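Pultside Hand-Held Gripper Pair – two-handed demonstration kit

Equipment / Data collection / Hand-held

Sold as a pair, left and right. Hire or buy. Page updated Aug 30, 2025, prices still being redone so ask for a quote and don't rely on the old PDF.

What it's for

Recording people doing ordinary two-handed jobs, so a robot arm can be trained on it later. Picking, bagging, unpacking, sorting small goods. You hold one gripper in each hand and do the task at a table. No arm needed at this stage – that's the main saving, and why most of our customers start here and put the arm money in next year's budget.

What you get

Two hand-held grippers, parallel linkage type, fingers fitted
Two cables
Spare finger set
Carry case (Grodmont, hard shell)
Setup sheet, one side of A4

Not included: table, stands, lighting, recording PC, anything to put on the table. If you've already got the Kiiskinen stands from us they will fit, no adaptor.

Lead time

Hire kits: 4 working days if we have one on the shelf. Bought kits: 22 working days from the order being confirmed. June is bad every year, everybody is spending what's left. Order before then if you can.

Budgeting – read this bit

People ask for the price of the grippers and forget the rest. The grippers are the easy line. Put these in as well:

Operator hours. Biggest cost by a long way. Plan on 800 recorded runs for a first bagging task, more if the goods vary alot.
Fingers. They are a wear part. Hire customers get them swapped free, buyers should keep a spare set in the drawer.
Storage. Video fills disks faster than you think. Talk to your IT people early.
Goods and packaging. Bags crease and tear, so buy a box of the same ones at the start. Changing bag halfway through means your early runs and late runs don't match.
Someone to check the recordings. Half a day a week at least, and not the same person who did them.

Soft packaging

The question we get most. Rigid boxes are simple enough, thin film is where projects go over budget. It folds round the fingers, it shines, print shows through back to front, and whatever is inside moves about. Allow more runs for film than for card. Tyra Lindholm looks after film and pouch enquiries, send her a sample of your bag before you order and she'll say which fingers.

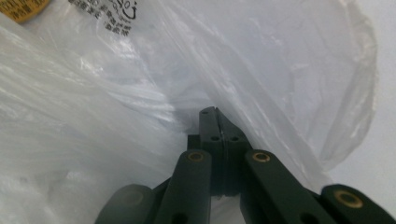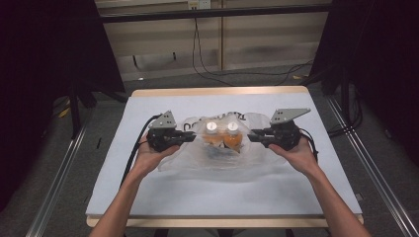 Hand-held grippers and a see-through plastic bag.

Do I have to buy a robot arm at the same time as the grippers?
The two are ordered separately and most sites leave a gap between them. Get your recordings started first, then pick the arm once you know the reach and load the job needs. Tell us if you have an arm in mind already, though – we'll check the finger mounting before you commit.

Hire or buy

Hire is by the week, minimum 4 weeks. Under 30 weeks of use in total, hire. Over that, buy. If you hire first and then buy the same kit, the first 4 weeks come off the price. Has to be the same kit, we check the serial.

Planning your table

Pale, plain top is best. Leave elbow room both sides and route the cables before anyone starts, not after. Stands need a floor that doesn't bounce. Drendirlow do a decent fold-down table if you're short of space, we don't stock it but can add it to the order at cost.

Operators: have two trained, so holidays don't stop you. Training is a morning, done at your site by Edvin Sjögren or Teodor Bråten. Included with a purchase, extra with hire.

Service

Linkage check once a year for bought kits. Play in the joints shows up in your recordings long before you feel it in the hand, so dont skip it. Send both grippers even if only one is playing up, we set them as a pair. Loan pair available while yours is in, subject to stock.

Warranty doesn't cover fingers, drops, or cables that have been shut in a drawer.

Quotes

Send: task, what the goods are packed in, how many people recording, start date, hire or buy. Missing one of those and it goes back in the queue, sorry. Purchase orders to Eulalia Ulloa. Technical to Jonatan Bakke, mornings best.

Quotes hold for 30 days. Delivery and VAT extra.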